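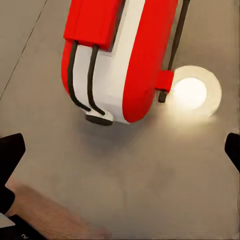
Kurneo Wandance: Leitungsführung am Unterarm

Ausführung und Lieferumfang

Der Leitungssatz für den Wandance-Arm ist für Zellen vorgesehen, in denen Werkzeug und Sensorik getrennt versorgt werden. Zwei schwarze Leitungen treten unter der Unterkante des roten Gehäuseblocks aus und laufen über die weiße Abdeckung bis zum Fuß am unteren Armende. Eine dritte Leitung wird außen neben der roten Schale geführt und von einem kleinen roten Klemmhalter aufgenommen.

Zum Lieferumfang gehören die beiden Innenleitungen mit vormontiertem Anschlussstück, die Außenleitung, der Klemmhalter mit zwei Schrauben sowie ein Beutel Kabelbinder. Das Werkzeugmodul Maluleke und die Armsteuerung sind getrennt zu bestellen. Die Variante mit verlängerter Außenleitung trägt die Bestellnummer mit dem Zusatz 23 und wird nur in Verbindung mit dem Bodensockel geliefert.

Voraussetzungen für den Einbau

Der Arm steht in Serviceposition, die Bremsen sind eingefallen, die Steuerung ist spannungsfrei geschaltet und gegen Wiedereinschalten gesichert. Nach dem Abschalten ist eine Wartezeit von fünf Minuten einzuhalten. Greifer und Werkzeuge mit gespeicherter Energie sind vorher zu entlasten. Arbeiten an der Armsteuerung dürfen nur Elektrofachkräfte ausführen.

Die Zellensoftware Remlow muss vor dem Tausch im Wartungsmodus stehen — andernfalls wird die fehlende Rückmeldung des Werkzeugmoduls als Störung abgelegt und sperrt den nächsten Anlauf.

Austausch der Innenleitungen

Schrauben des Gehäuseblocks über Kreuz lösen und den Block nach oben abnehmen. Die Dichtung verbleibt am Block. Stecker der alten Leitungen entriegeln, Steckplätze markieren, dann das Anschlussstück am Fuß lösen. Leitungen einzeln herausziehen.

Die neuen Leitungen zuerst am Fuß anschließen und danach nach oben verlegen. Sie liegen nebeneinander, kreuzen sich nicht und dürfen auf der Abdeckung nicht unter Zug stehen. Beim Aufsetzen des Gehäuseblocks auf den freien Durchgang an der Unterkante achten. Eine gequetschte Leitung ist zu ersetzen, auch wenn der Mantel äußerlich unbeschädigt ist.

Außenleitung und Klemmhalter

Der Klemmhalter wird seitlich an der roten Schale verschraubt. Leitung einlegen, Arm von Hand bei gelöster Bremse in beide Endlagen führen und die freie Länge prüfen; der Arm ist dabei durch eine zweite Person abzustützen. Erst danach die Klemmschrauben anziehen. Zwischen Leitung und Schale bleibt ein Spalt, damit der Mantel nicht scheuert. Der kleinste zulässige Biegeradius beträgt 20 mm.

Kabelbinder sind an dieser Stelle nicht zulässig. Sie schneiden bei Dauerbetrieb in den Mantel ein und verdecken die Schadstelle bei der Sichtprüfung.

Wiederinbetriebnahme

Spannung zuschalten, Wartungsmodus in Remlow beibehalten und die Leitungsprüfung starten. Anschließend zehn Zyklen mit reduzierter Geschwindigkeit ohne Werkstück fahren. Die Referenzfahrt muss ohne Meldung abschließen. Bei Meldung E-5 ist der Stecker des linken Leitungsstrangs nicht verriegelt, bei Meldung E-10 fehlt das Signal der Außenleitung.

Bleibt eine Meldung nach zweimaligem Quittieren bestehen, ist die Zelle außer Betrieb zu lassen und der Service zu verständigen.

Wartung

Sichtprüfung monatlich: Mantel, Sitz des Klemmhalters, Anschlussstück am Fuß. Abdeckung mit einem angefeuchteten Tuch reinigen, keine Lösemittel verwenden. Klemmschrauben vierteljährlich nachprüfen. Die Leitungen werden immer paarweise ersetzt — ein Mischbetrieb alter und neuer Innenleitungen ist nicht freigegeben.

Änderungsstand

Seit der Februar-Revision ist der Klemmhalter einteilig. Ältere zweiteilige Halter können weiterverwendet werden, solange beide Schrauben fest greifen. Einzelteile für die zweiteilige Ausführung sind nicht mehr lieferbar.

Ansprechpartner

Technische Auskunft: Violeta Sosa, Anwendungstechnik
Ersatzteile und Rücksendungen: Lionel Mellor, Serviceinnendienst

Bei Anfragen bitte die Seriennummer des Arms, den Softwarestand von Remlow und die angezeigte Meldung angeben. Rücksendungen ohne Begleitschein werden nicht bearbeitet.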